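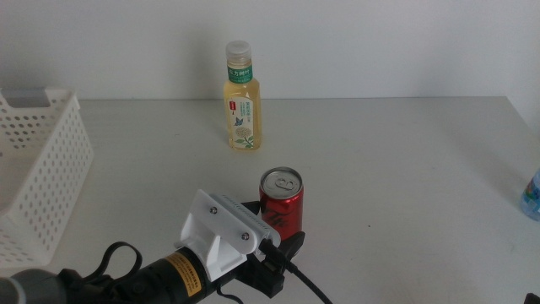
Mobile clinic checklist: blood tests and vaccines, Draltau stop

Filled in by: Fadi Abu Hammour
Date of check: 31 May 2018
Vehicle: Gradevach unit, number 1272
Next check: before the Prisville stop

Marks used: OK, PARTLY, NO. Please write a comment for every PARTLY and NO.

1. Entrance and waiting place

1.1 Steps dry and fixed to the vehicle: OK
1.2 Handrail on both sides: PARTLY
The left rail moves when a heavy person holds it. I have tightened the screw but it needs a longer one.
1.3 Shade for people who wait: OK
1.4 Names are not called aloud, only card numbers: OK
This was a remark in February and it is now corrected. Two patients told me they prefer it so.

2. Testing room

2.1 Door closes fully and talk is not heard outside: PARTLY
With the fan on it is good. With the fan off I could hear the nurse from the second chair. Keep the fan on until the rubber of the door is changed.
2.2 Gloves in three sizes: NO
Small size finished. The Szilágyi store promises a delivery, no day was given.
2.3 Lancets, single use, sealed: OK
Box of 1000 opened in the morning.
2.4 Rapid test kits within expiry: PARTLY
I found 13 kits which expire this month. They are put in a separate bag with a red paper and must not travel to Prisville.
2.5 Sharps container under the fill line: OK
2.6 Hand washing point has soap and paper: OK

3. Vaccine fridge

3.1 Temperature between 2 and 8 degrees: OK
3.2 Temperature written twice in the day: NO
The evening line is missing on two pages. The morning team says it was measured and not written. For me it is the same as not measured, I am sorry.
3.3 No food or personal things inside: OK
3.4 Ice packs ready if the power stops: OK

4. Papers and privacy

4.1 Consent forms in both languages: OK
4.2 Result cards locked when the room is empty: PARTLY
The cupboard was locked but the key was in the lock.
4.3 Address list for further treatment is up to date: NO
The telephone number of the Draltau health post is the old one. I wrote the new one by pen on the copy in the room, the printed list must be made again.

5. To do before Prisville

Longer screw for the left handrail (driver)
Small gloves, ask Szilágyi again by telephone
Remove the expired kits and sign the paper for it
Print the address list
Key of the cupboard stays with the nurse in charge

Signed: F. Abu Hammour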